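Section 5: Tidying a tabletop

The Prollik arms can do simple pick-and-place chores. They are still slower than a person and need someone nearby.

1. Clear the taped grid of anything not in the task.
2. Lay the soft toy inside the grid.
3. Stand the container upright, within reach of a gripper.
4. Set speed to 10 percent and press Start. 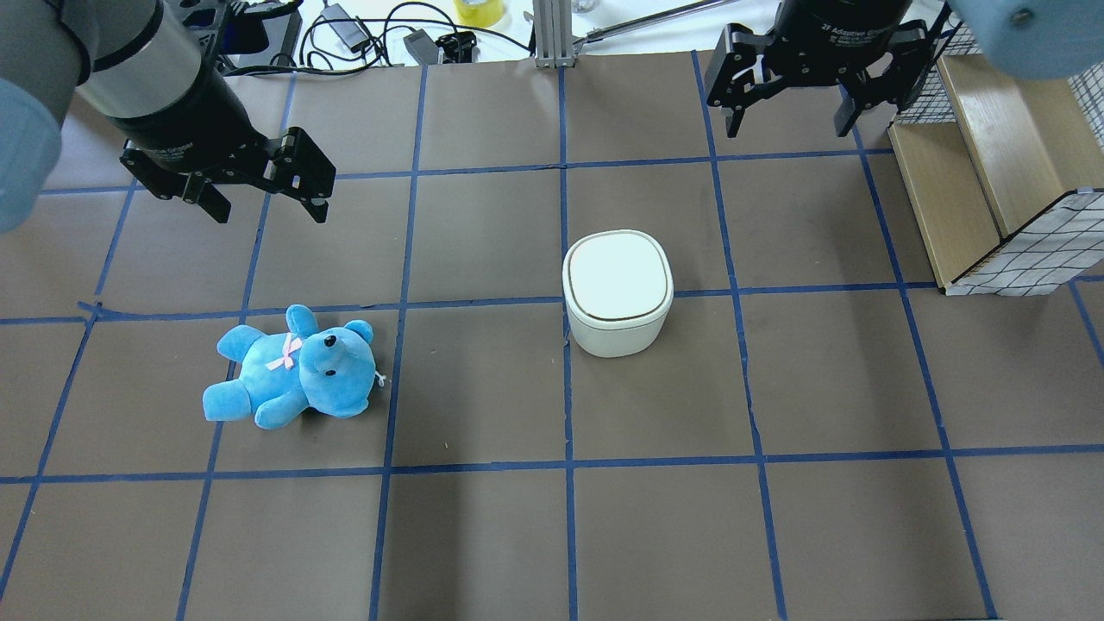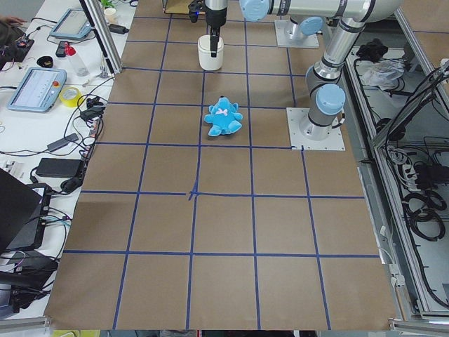 Clonia Support, Technical Writer
Nov 17, 2019

Note: Soft toys may need a second try. Folding laundry is not supported.

Caution: Keep hands off the grid while an arm is moving. Do not lift anything over 500 g.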